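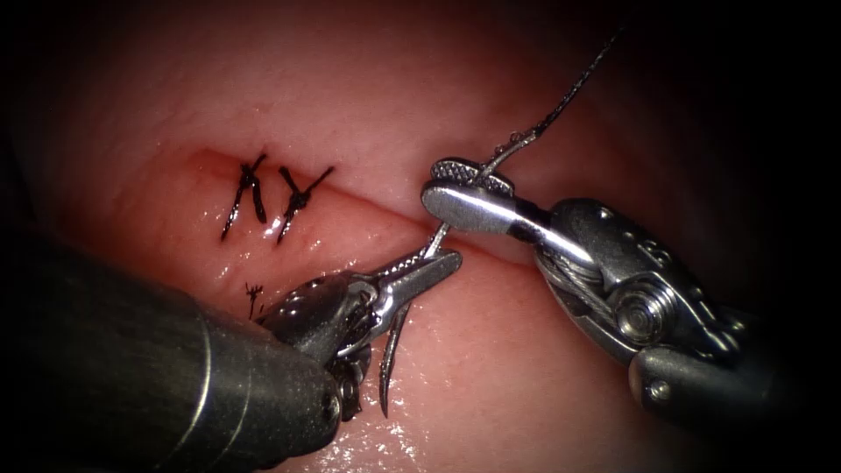 Photo: Bramero Press Office

FOR RELEASE: DECEMBER

Bramero asks the public to say "I don't know" and puts 936 questions in front of it

PRILIVIS – Bramero, the reading and debate society that has been arguing in the same upstairs room long enough to have worn out the carpet, will open a new public series this month on the subject of certainty: what it is, how much of it a person needs, and why it tends to be in such good supply after dinner.

The series is called The Long Doubt. The name comes partly from Long, the town where the society was founded, and partly from the length of the planning meetings.

Each evening begins with a question drawn from a box. The box holds 936 of them, sent in by members and passersby over the past year. Some are old favorites: can you know something and still be wrong about it, does a memory count as evidence, is it possible to believe a thing by deciding to. Others are newer. One asks whether the sender's brother-in-law can be said to know anything at all. The society has kept it in, on the grounds that it is a fair question about testimony.

The rules are short. Whoever speaks first must say how sure they are, on a scale from zero to 30. Whoever speaks next may ask what it would take to move that number. A speaker whose number can't be moved by anything is thanked and offered a chair near the window, where it is cooler. There is no vote at the end, and no winner is declared, although past experience suggests that several people will go home believing they won.

"We tried a scale of one to ten and everyone said eight," the society said in a statement agreed on by its members after three drafts. "Thirty gives people more room to be embarrassed. In our trial sessions, the most common opening number was 29. The most common closing number was a good deal lower, and the most common remark in between was 'well, it depends what you mean.' We consider this progress, and would put our confidence in that at 22."

Readings for the series have been gathered in a booklet, also titled The Long Doubt, published by Jaltutent. It runs to 15 short chapters, each of which can be read on a bus. Chapter four deals with the difference between being certain and feeling certain. Chapter five deals with letters received about chapter four, which was circulated early. The final chapter was meant to settle whether knowledge is possible, and has been left slightly shorter than the others.

Jaltutent has printed 800 copies. The publisher describes this figure as "hopeful." Copies will be free to anyone who attends and stays until the first disagreement, which in trial sessions meant a wait of a few minutes.

The society would like to make clear that the series does not teach that everything is uncertain. Members hold a range of views on that, and two of them are no longer sitting together. The aim is a smaller one: to give people practice at noticing how strongly they hold a belief, where they got it, and whether they have checked on it lately. Beginners are welcome. So are professional philosophers, who are asked to keep their opening remarks under five minutes and to say "epistemic" no more than twice.

Sessions start at 7 p.m. in the upstairs room at Prilivis and finish at 9, or when the tea runs out. Admission is free. No reading is required beforehand, and no booking is needed, though the stairs are steep and the good chairs go early.

Questions for the box may be handed in at the door on any session night. They should fit on one side of a card. Answers are not being collected at this time.

About Bramero
Bramero is a society for reading, talking and changing one's mind in company. It meets in Prilivis throughout the winter.

Press inquiries: Bramero Press Office, Prilivis. Review copies of The Long Doubt are available from Jaltutent on request.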